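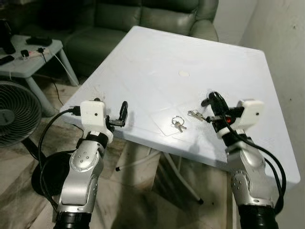

Surnbridge square folding table: long-term review

I bought the Surnbridge square table as a place to drop things by the front door, and it has since done turns as a plant stand, a breakfast table and somewhere to sort post. It is a plain plastic table with rounded corners and a very pale blue-white top. Mine has been in use since March, and I have not been gentle with it.

The top

The surface is smooth, with a thick rim along the edge that stands slightly proud of the rest. Keys are what mine holds most often, and the rim is enough to stop a ring sliding off when you drop it in a hurry. There is a shallow recessed panel as well, with a slightly raised border. It looks tidy when new, but crumbs collect along it and a flat cloth skates straight over them.

Marks are the weak point. Mine has an orange-brown streaky patch on one side, a faint pinkish spot further along and a fair number of grey scuffs. Washing-up liquid lifts fresh tea if you catch it early. For older stains I tried bicarbonate of soda, left on for 20 minutes, and the result was paler but not clean. A darker top would hide more – Surnbridge does not offer one.

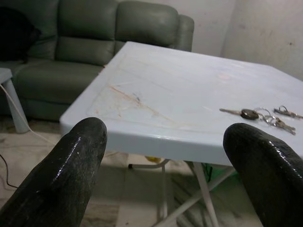 Folding and storage

The legs fold flat and the catches were stiff for the first month. They have eased now. Folded, the table goes behind the coats. Glenys Crabtree next door has the same model and keeps hers in the shed over winter, and she reports no warping.

Against the Dendo

I also had the Dendo on loan for 6 weeks. It has a textured top that hides scuffs better, but it has no rim to speak of, and my keys ended up on the floor more than once. The Dendo is lighter to carry. For a hallway I would still take the Surnbridge.
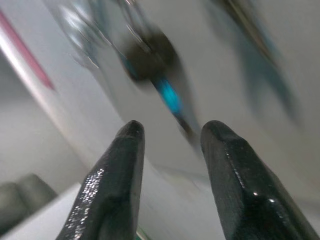 Close up, with the pale surface behind.

Buy it if you want a small table for knocks and daily clutter. If you mind stains, put a tray on it from the first day.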